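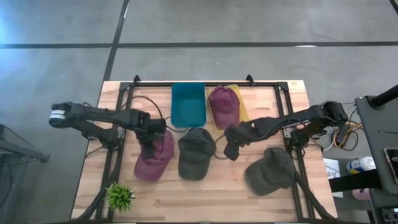

About us

Kodard is a uniform and workwear supplier in regional Victoria. We sell, embroider, print and repair clothing for schools, sporting clubs, trades and small businesses. The shop opened in January 1998 as a mending and alterations counter, and the uniform side grew out of a local primary school asking whether we could take up 40 pairs of trousers before first term. We did the trousers, and the school is still a customer.

We now look after uniforms for schools, clubs and workplaces across the district. Some order once a year and some order every week.

What we do

School uniforms are the largest part of the business. We hold stock of polos, shorts, dresses, jumpers, hats and sports gear for each school we supply, and families can buy in the shop all year, including the holidays. Prices are set with the school and stay the same for the calendar year.

Club orders come in two rushes, one before the winter season and one before summer. We do playing tops, training shirts, jackets and caps. The minimum for a first club order is 24 pieces. After that you can top up in any quantity, because we keep the embroidery file and the colour references.

Workwear covers hi-vis, drill shirts, aprons, kitchen whites and office shirts. Most of our workwear customers have fewer than 20 staff. We keep a size record for each business so that a new starter can come in, try things on and leave with a full set on the account.

Alterations and repairs are still done on the premises. Hems, zips, torn pockets and elbow patches make up most of it. We will repair garments bought elsewhere.

Where our clothing comes from

We stock three ranges. Gikosex is our everyday polo and fleece range and comes in the widest run of sizes, from child 4 to adult 7XL. D'Amico is the tailored range, used mainly by secondary schools for blazers and by offices for shirts and trousers. Bimska is workwear, with reinforced knees and double-stitched seams.

Not everything is made in Australia. Blazers and school dresses in the D'Amico range are cut and sewn in Melbourne. The rest is made overseas and decorated by us. The country of manufacture is on every label, and we are happy to talk it through with school councils who need it for their own purchasing policies.

How embroidery works

Send us your logo in whatever form you have it. We redraw it for stitching, which is a once-only charge, and sew a sample onto the fabric you have chosen. Fine lettering often has to be thickened — anything under five millimetres high tends to fill in — so the sample may look a little different from your letterhead. No order goes ahead until the sample has been signed off.

Standard turnaround is three weeks from sign-off. In January it is closer to five, and we ask schools to have their orders with us before the end of fourth term.

Thread colours are matched by eye in daylight against a shade card. If your organisation has an official colour, please bring the reference number or an existing garment.

Second-hand rack

The rack at the back of the shop holds second-hand school uniform in good order. Families bring in washed items with no names showing, and we give store credit or pass the credit on to the school. In the 2021 school year 1370 items went through the rack. Jumpers and blazers go quickly. We can't take hats, socks or swimwear.

Clothing that is too worn to sell is stripped of buttons and badges and cut up for rags, which go free of charge to local workshops. Ask at the counter if you would like a bag.

The shop

We moved to our present building in 2009. There are three fitting rooms, one of them wide enough for a pram or a wheelchair, and level access from the car park. The workroom is behind the shop and is open to school groups by arrangement, usually Year 9 textiles classes. Visits run for two hours.

Opening hours are 9 to 5 Monday to Friday and 9 to 1 on Saturdays. We close on public holidays and for the week between Christmas and New Year. Fittings for blazers are by appointment, other fittings are not.

Returns

Unworn, undecorated items can be exchanged within 30 days with the receipt. Embroidered or printed items can't be returned for a change of mind, but if we have made the mistake — wrong size, wrong logo, faulty stitching — we will replace them at no cost.

Page updated Wednesday, May 4, 2022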